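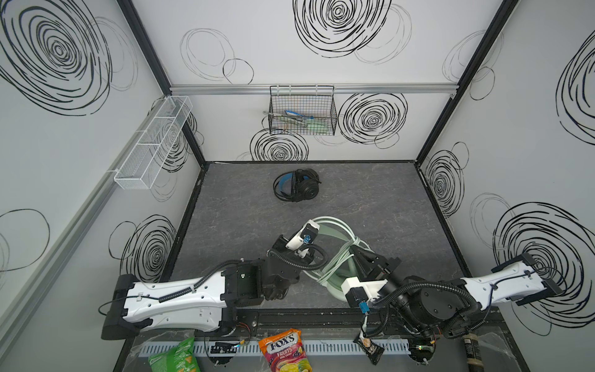 Flor Huanca says the reel 3 leader is from a different print and shouldn't be used for sync. She compared the edge codes with reels 2 and 4 this morning and they don't match. Leader to be kept with the can but left out of the scan count.

May, bench notes, Branuvmont (Sunness Pictures, black and white, optical sound), Yao collection print

09.40. Reel 3 out of the cold store since yesterday, can at room temperature before opening. Slight vinegar smell, less than reel 2. Strip left in the can overnight reads between the first and second colour, call it low. Shrinkage measured at head, middle and tail with the long gauge. Head and middle are the same to the limit of the gauge, tail is a little worse. All within what the Forkard will take on the soft gate. No need for the sprocketless transport on this reel. Reel 5 will need it.

Length by counter 2,000 ft less trims. Wálter Arboleda's inspection sheet gives a longer figure but he had the wrong leader on when he measured. Sheet corrected in pencil, initialled.

10.30. Splices. All cement except two tape repairs in the courtroom scene, both yellowed, adhesive creeping past the edge. Removed both, cleaned, remade. The second one hides a jump: the hand is on the rail before the splice and off it after. Counted the gap against the duplicate negative, 276 frames missing from the print. The dupe has them, grainier and about a stop flatter. Marked for insertion. Grading to match across the join, otherwise the cut will show as a change in the blacks long before anyone notices the grain.

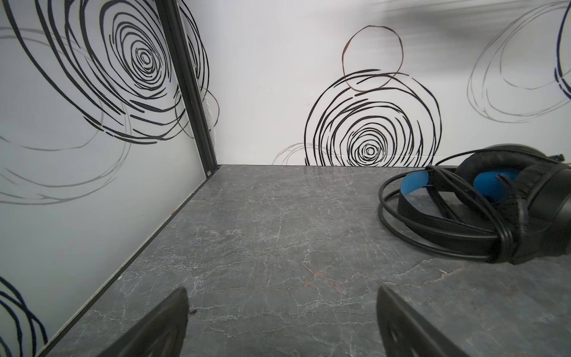 Perforation damage is mostly on the soundtrack side, worst towards the tail. Short cracks, no full tears. Patched only where the crack runs into the image area. The rest will go through the gate as it is if tension is kept down.

11.50. Test scan, 100 frames from the middle of the reel, wet gate off. Base scratches clearly visible in the sky behind the harbour titles. Same frames again with the wet gate on: base scratches gone, emulsion scratches still there as expected. Running the whole reel wet. Steadiness is good apart from a small vertical hop at each old splice, to be dealt with in stabilising. Do not chase it at the scanner by raising the tension. We tried that on reel 2 and got two new cracks.

Focus drifted during the first attempt. Cause was the gate not being warm. Gave it half an hour and repeated. Worth writing on the start-up sheet, Wálter.

14.15. Sound. Variable area track, printed slightly heavy, some cross-modulation on the sibilants. Flor wants the track taken from the print and not the dupe, where the high end is rolled off. Agreed, with the dupe track laid in for the missing section. Level difference to be set by ear on the judge's speech, which runs across the join.

Mould spotting at the tail, almost 800 frames affected, edges only on most of them. Cleaned by hand with solvent, two passes. Residue on the last shot before the end card has etched the emulsion and will not come off. Leave for digital repair.
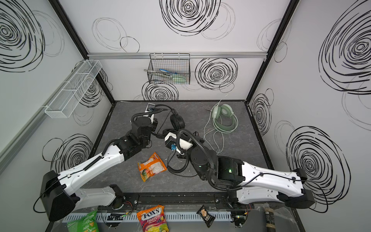

Cell with both arms, headphones on the floor at the back.

16.00. Full scan of reel 3 complete, no stops. Files copied to both stores, checksums agree. Print rewound emulsion in, new core, new can, old can label cut off and kept in the sleeve.

Outstanding:
Reel 4 out of the cold store tonight.
Ask the Yao people whether the odd leader belongs to another title of theirs. Edge code copied on to the back of the inspection sheet.
End card wording differs between print and dupe. Flor to check against the Sunness paperwork before we pick one.
Order more cement.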